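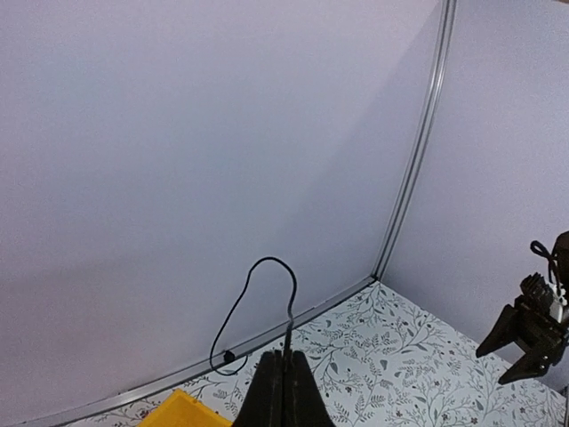
Unnur Hallgrímsson
October 2, 2024

Right, I have been threatening to do a thread on white paint since June and I'm finally doing it. Long one. Get a cup of tea.

I got hooked on this when we moved and I bought a tin of Losari, which the card said was a "soft neutral". In the kitchen it was a soft neutral. In the hall, same tin, same roller, it was the inside of a mussel shell. I stood in the doorway going back and forth like a cat that wants to be let out.

So I started reading, and oh, it's such a good subject!

First thing: hardly any white you can buy is plain white. Most have a drop of something in them. Black, yellow ochre, a bit of red, a bit of blue. The drop is tiny and you'd never spot it in the tin. Put it on four walls that all bounce light at each other and suddenly there it is.

That bouncing is why a room looks stronger in colour than the card did. Light hits one wall, picks up a little of the tint, hits the next wall, picks up a little more. Corners get it worst. Look into any corner in your house this evening, really look, and compare it with the middle of the wall. I'll wait.

Next, the light itself. North-facing rooms (if you're up in the top half of the world like me) get hardly any direct sun, mostly sky, and sky is blue. A white with grey in it can go very chilly in there. South-facing rooms can take nearly anything, lucky things.

East-facing is lovely and warm at breakfast and flat by lunch. West is the opposite. I have a west-facing back bedroom which looks like nothing at all until teatime and then for one hour it's the best room in the country.

Then there's the floor and whatever is outside the window. A lawn in full sun will throw green up onto your ceiling. A red brick wall across the alley will make your white go peachy. My mum had a bright blue car parked under the front window for years and I now wonder how much of my childhood was tinted by it.

Bulbs! I could do a whole separate thread on bulbs. They come marked with a colour temperature in kelvin and the low numbers are the warm orangey ones, which feels backwards until you stop arguing with it. I have a lamp down at 2000, like candlelight, and every white in the room goes to custard under it. Gorgeous for reading. Useless for choosing paint.

My old landing light was a 60 watt bulb, the proper hot sort, and I loved that landing. Swapped it for a cool white LED and hated the walls by bedtime. I very nearly repainted. Changed the bulb again instead and fell back in love.

A bit of history, as it's my favourite part. For centuries the painter's white was lead white. Made by leaving lead near vinegar fumes, in pots, often packed round with dung to keep it warm. It made a beautiful creamy paint and it poisoned the people who made it. If you've got an old house, please don't go dry sanding the woodwork until you've tested it.

Then zinc white, which is cooler and a bit more see-through and got sold to artists in the 1800s as the safer choice. Then titanium white in the twentieth century, which covers like nothing else and is in more or less every tin of white emulsion now. Also in some toothpaste. I find that very cheering.

And limewash, which is older than any of them and still going. Lime and water, put on thin, looks like dishwater when it's wet and then brightens as it dries. The first time I tried it I thought I'd ruined the outhouse. Went in, sulked, came out, and it was glowing.

Limewash also goes cloudy and uneven in the nicest way, and you can't fake it with emulsion however much you dab at it with a sponge. (I have dabbed. It was the nineties. We all dabbed.)

Now, sheen. The same white in matt and in eggshell will look like two different whites. Matt scatters light all over the place so it looks softer and hides bumps. Shiny finishes show you every lump in the plaster, plus the window, plus yourself.

People ask me for brands and I'm not really the person, I use what the shop has. Kárason on the harbour road mixes for me and they're saints. I've had good results from Floltirura in the bathroom. Jolora I'd use again on ceilings but it goes on so thin you need to keep your patience with it.

What I will be bossy about is testing. Don't paint little squares straight onto the wall. The old colour all round them will fool your eye completely. Paint a big sheet of lining paper, leave yourself a white border, and move it about the room for a few days. Morning, noon, lamps on.

Put it behind the sofa. Put it in the darkest corner. Hold it next to the skirting, next to the curtains, next to the thing you're never going to get rid of (in my house that's a mustard armchair, and the mustard armchair has vetoed more paint than I have).

And look at your sheets against each other. One white on its own is just white. Put three side by side and one is pink, one is green and one is a bit grubby. It's the best party trick I have and it only works on a certain sort of guest.

Asger Hedegaard did this with me in his flat last month. Swore blind he couldn't see any difference between whites and that I was making it up. Twenty minutes later he was on the floor with his cheek to the skirting board saying "this one's GREEN". Very proud of him.

He's gone for a warm one in the end, with a touch of ochre in it. He has 50 pots of herbs on that windowsill so the light comes in half green anyway, and the ochre settles it down beautifully.

Somebody's already asked in the replies: yes, you can mix two leftover whites if they're the same type of paint. Stir it for far longer than you think and mix enough to finish the room, because you'll never get that colour twice. Mine's called Tuesday Porridge and there's half a jam jar left.

Another one: "should the ceiling be the same white as the walls?" I do mine the same now. The ceiling's in shade most of the day so it reads darker anyway, and you don't get that hard line at the top. Low rooms especially. Try it in a loo first if you're nervous!

If you've got an awkward room, tell me which way it faces and what bulb is in it. I've got the evening free and a fresh pot of tea.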